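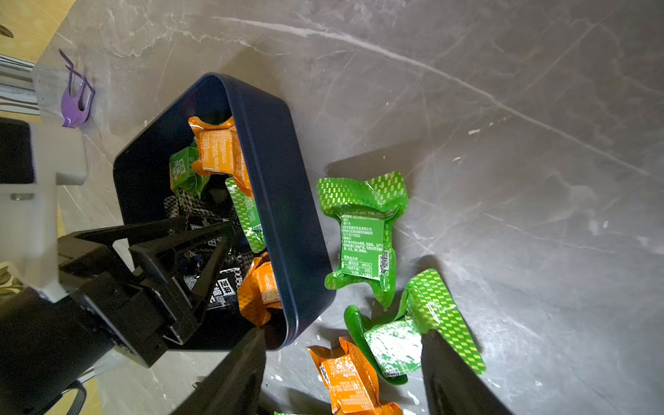
How do you keep a snack bin from turning into a jumble?
Afroza Liyanage, November 2021

Hi all! We keep our little snack packets in a navy blue plastic bin, and every time I fill it they end up in one big pile, orange ones and green ones and the black-and-white checkered ones all on top of each other (plus a few on the floor, as usual). A lot of the printing is in Chinese, which I can't read, so I go by color. Is there a simple way to sort them so my kids can find what they like without digging?

Carmela Salcedo
Oh, I love a snack bin! Stand the packets on their short ends like file folders, one color per row, and start with the flattest ones at the back. I cut up a cereal box for dividers and it has lasted me since last December, believe it or not. Fold the empties straight into the trash or they creep back in, at least at my house they do.

Anselmo Tejada
get a second bin

Ramiro Cuesta
Carmela's way works for me too, but don't fill it to the top. And look for the dates before you stack, my oldest packets always end up underneath.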